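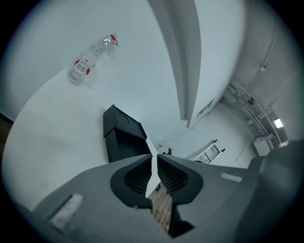 Chapter 4
The Top of the Desk

I used to think a desk took care of itself. Then I'd set down a water bottle, a box, some scrap of plastic, and by February I was working on whatever corner was left! 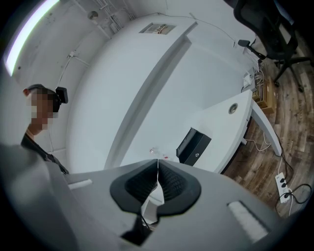
So in this chapter we'll clear one, slowly (mine is a big white Steinbach, 32 inches deep). We'll start with trash, move on to cables, and save the drawers for page 147. Grab a bag and put your coffee somewhere safe.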